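From: Hema Varghese
To: Trelisside home-robots list
Date: May 29, 2023
Subject: Re: Is anyone's robot any use yet?

Iolo Landeg wrote:
> I'd pay good money for something that could turn off the
> boiler and fetch the washing in. Are we 3 years away or 52?

Nearer 52 for the washing, Iolo, if you ask me! Switches and knobs are another matter, and that's what I've been fiddling with in the simulator all through May.

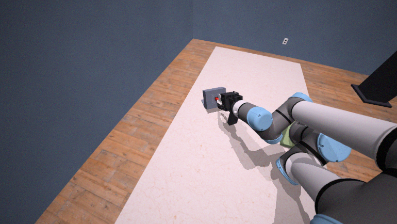
People on here always want to talk about folding shirts, but I think the small fixed jobs are where we'll get somewhere first. A knob stays put and doesn't crumple. Even so, look how much arm has to fold itself up just to bring the gripper alongside one little grey box with a red bit on it. In my own kitchen (tiny, as those who've visited know) it would have the kettle off the side before it got there.
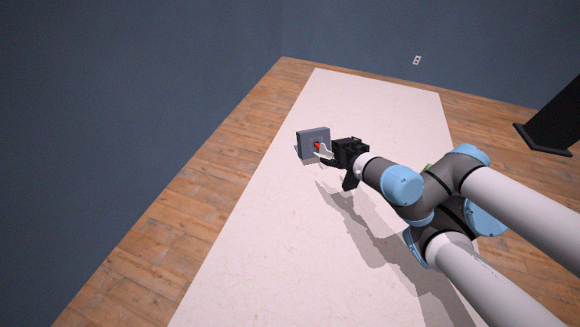 Nektarios asked me what counts as a pass. I run 200 tries with the start position nudged each time, and I only tick it off if the fingers end up where I asked and nothing gets shoved. I'm fussy about the shoving.
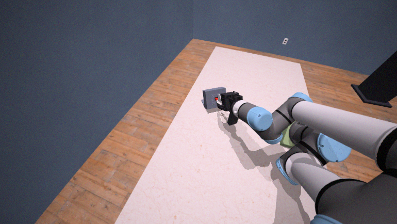 Would I trust it on a real boiler? No, not yet - simulated friction is very forgiving and my boiler isn't. Hollis reckons the Hamwood lot are further on with real taps, so do chip in if you've seen theirs. 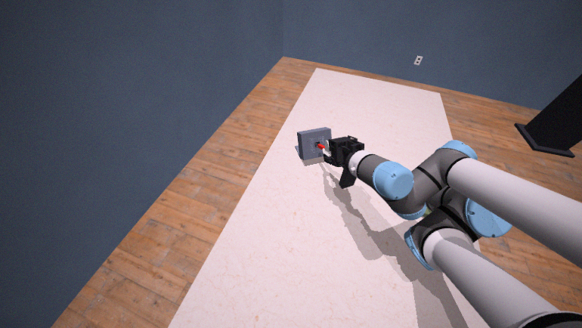

Anyway, I've got 9 more set-ups to get through before I try a drawer. If anyone has a decent drawer model with a bit of stick in the runners, please send it over.

Hema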